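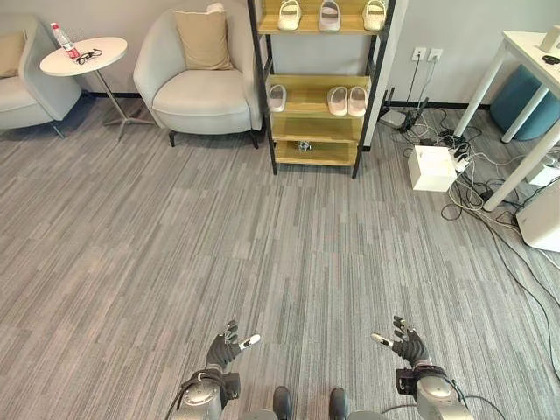 灰地毯会客角：浅灰扶手椅、白色小圆桌，后面是放拖鞋的架子

Plulcombe 起居角归位笔记
README 与数据说明

分享 85　评论 3

先谢谢你点进来。这个仓库里放的是一批关于“东西放在哪儿、应该回到哪儿”的文字笔记，全部用中文写成，写的都是起居室、会客角、门厅这类坐下来歇脚的地方。厨房和卧室我们没有收，一来那边的东西太杂，二来厨房已经有 Dramine 那一套在做，做得很细，你若是想找锅碗瓢盆，请直接去看他们的目录。

我是 Vasylyna Boiko，负责这一版的整理和校对。说明写得有点长，我自己也知道，可是每次写短了，过几天就有人来问拖鞋到底算鞋还是算家居用品，所以索性一次写清楚。赶时间的朋友可以只看“里面有什么”和“字段”两节，剩下的等泡上茶再慢慢看也不迟。

里面有什么

当前版本共有 3901 条笔记，写到的物品归成 228 个名目，来自 85 个起居角。一条笔记只讲一件东西（或者一双、一副这样天然成套的东西），写明它眼下在哪里、是什么姿态、按这间屋子的习惯应当去哪里。另外有一个小文件，专门放各屋的习惯说明，比如某家的报纸看完就叠在脚凳下面，某家的遥控器一定要放在左手边的扶手上。这些习惯没有对错，我们照写。

文件一共四个：

notes.csv　笔记正文
names.csv　物品名目和常见别名
habits.txt　各屋习惯
changes.txt　改动记录

编码都是 UTF-8，逗号分隔，正文里的逗号一律用全角，所以不会和分隔符打架。用表格软件打开时若是看到乱码，多半是导入时编码选错了，重新导一次就好。

字段

房间：屋子的代号，和 habits.txt 对得上。
物品：用 names.csv 里的名目，别名写在备注里。
所在：先写家具，再写层或面，最后写左右。
姿态：立着、倒着、叠好、摊开、成对、单只、缠在一起，诸如此类。
去处：这件东西应当回到哪里。
把握：分“确定”“大概”“看不清”三档。
备注：想到什么写什么，允许啰嗦。

“所在”这一栏我多说两句。左右一律以面朝家具时为准，人坐在椅子上的左右不算。层数从上往下数，看不到最上面的那层时，就写“能看到的最上一层”，请不要自己替架子补一层出来。早先有几位朋友好心，把没看见的柜顶也写进去了，后来校对的时候费了好大功夫才挑干净。

拿会客角来举例

开头那张图里的会客角很适合用来练手，东西不多，该犯难的地方倒是一处不少。

小圆桌上的水瓶，姿态要写“倒着”，瓶口朝右，红标签、白盖子可以写进备注。去处就要看习惯了：瓶盖盖着的，先扶正留在桌上；瓶里还有没有水，看不出来就留空，千万别猜。旁边那副黑框眼镜是折好的，姿态写“叠好”，去处我们统一写“原处，或眼镜盒”。眼镜这种东西，主人往往走开一会儿就要回来找，挪远了反而惹人着急，我家就为这个吵过不止一回。

扶手椅上的靠垫，一个米色，一个浅棕色、方方的。靠在椅背上的就是在位，照样要写一条，去处填“原处”。很多人觉得已经在位的东西不值得记，我的看法正相反，有了这些条目，后来的人才知道这间屋子收拾好了是什么样子。

拖鞋最费口舌。架子能看到的最上一层并排放着三只白拖鞋，中间那层左边一只，靠右两只挨在一起。按我们的写法，挨在一起的那两只写成一条，姿态填“成对”；左边那只单独一条，填“单只”。最上一层的三只呢，请按只写，各写各的，不要因为颜色相同就替它们配对。左脚右脚、大小号，看清楚了再填，看不清就让“把握”那一栏替你说话。名目归在“室内鞋”，别名里拖鞋、凉拖、家居鞋都有，搜哪一个都找得到。

最低一层当中有个亮亮的金属小东西，我看了半天也说不准是什么，物品栏就写“金属小件”，把握填“看不清”。这样的条目请放心地写，不要为了凑一个漂亮的名字，硬说它是钥匙或者打火机。

还有墙边那一摊线。插座上垂下来黑色的线，地上放着带黑天线的白色路由器，黑的白的线绕在旁边，一直铺到地毯上。线缆我们按“一摊”记一条，姿态写“缠在一起”，去处写“沿墙理顺”。路由器另记一条，去处是“原处”。理线之前先弄明白哪根接着哪里，这句话我在 habits.txt 里也写了一遍，免得有人一高兴全拔了。

灰色条纹的地毯本身不单独成条，它是地面。地毯上的东西写“地毯上，靠某处”即可。有人提过意见，说条纹斜斜的，细线压在上面容易看漏，这话有道理，写地面的时候请多看一眼。

笔记是怎么写出来的

每间屋子至少由两个人各写一遍，互相不看，写完再坐到一起对。对得上的直接收，对不上的先查习惯说明，再不行就把两种说法都留在备注里，把握降一档。最初的草稿攒到 3000 条时我们停下来通读过一遍，统一了名目，把“茶几”“边桌”“小圆桌”理成三个名目。现在的规矩是：两把椅子当中或者椅子旁边、桌面小小一块的叫边桌，圆的就在备注里添一个“圆”字；摆在沙发正前方的才叫茶几。原先的“小圆桌”并进了边桌，搜旧名字仍然能找到。

名目表的底子是 Gowda 那边借来的一份家居用词单，原单偏书面，我们添了许多日常叫法，也删掉了一些如今家里不大见得到的物件。借用时保留了对方的编号，方便两边互查。

适合拿来做什么

写收纳指南、练习中文的方位表达、给新来帮忙的人做一份“东西归哪儿”的单子，都很合适。也有老师拿去给学中文的学生做填空练习，反馈说“挨着”“靠着”“搭着”三个词，学生总算分得开了，我听了特别高兴。

不太适合的用处也说一下。它不能告诉你一间屋子应该怎么布置，也不管好不好看。各屋的习惯差别很大，把甲屋的去处套到乙屋上，十有八九要闹笑话。统计“一般人家有几双拖鞋”之类的题目也请绕开，我们挑屋子的时候图的是花样多，谈不上有代表性。

已知的毛病

靠垫和抱枕目前混在一个名目里，有的朋友很介意，下一版会分开。
“大概”这一档用得太宽，同一种情形，有人填“大概”，有人填“看不清”。
成双的东西若是隔开放着，现在的写法看不出它们本来是不是一双。
名目表里“线”和“线缆”并存，是我合并时漏掉的，抱歉。
habits.txt 有几间屋子只有一句话，还等着补。

想帮忙的话

挑一间屋子，照着上面的字段写，写完附上习惯说明一起寄来就行，哪怕只有三五条也欢迎。写的时候请把人名、电话、信件上的地址都隐去，药盒和账单只写“纸盒”“纸张”。改别人的条目之前，请先在备注里留一句话，隔两天没有人反对再动手。措辞上随意一些没关系，我校对时会尽量保住各位原来的口气，有人写“歪歪地搭着”，我一个字都舍不得改。

许可与引用

文字可以自由使用和改写，请注明 Plulcombe 起居角归位笔记。名目编号部分请同时注明 Gowda。Vastusus 提供了存放的地方，页面打不开时可以到他们的镜像去取，内容相同，只是更新晚几天。

改动

2020年12月29日：合并边桌名目；拖鞋改为按只或按对记；新增“缠在一起”这一姿态。
下一版打算在三月放出来，先分靠垫和抱枕，再补习惯说明。

评论 3　展开全部　分享到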